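The sofa that outlived the lounge

Most front rooms in Jiltside have been done over at least once in recent years, and the large furniture is usually the first to go. Dark carved wood takes up space and shows the dust, and it rarely suits a grey carpet. The dealers at Nondstead say they were offered nine such sofas in August and took four.

Those who keep them tend to change the fabric and leave the frame alone. A light cover, beige or a dusty pink, takes the weight out of red-brown wood. Floral cushions in browns and creams do the rest, and they need not match — one larger and darker than the others is enough to stop the seat looking like a showroom.

The table in front is harder. A polished dark top looks well beside a carved frame, but it picks up the light from any window and every ring and fingermark with it. Wipe it with a barely damp cloth, dry it at once, and keep wax for twice a year. Bottles of water should stand on a mat or go back to the kitchen.

Re-covering is slow work. Pattinasarany, the upholstery workshop on the Moltesis road, asks for two months.
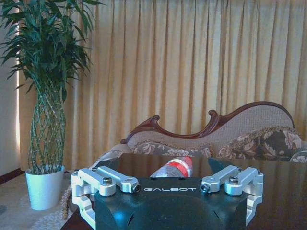 Page 9

A carved sofa back in light fabric, with floral cushions along the seat and a glossy dark table in front.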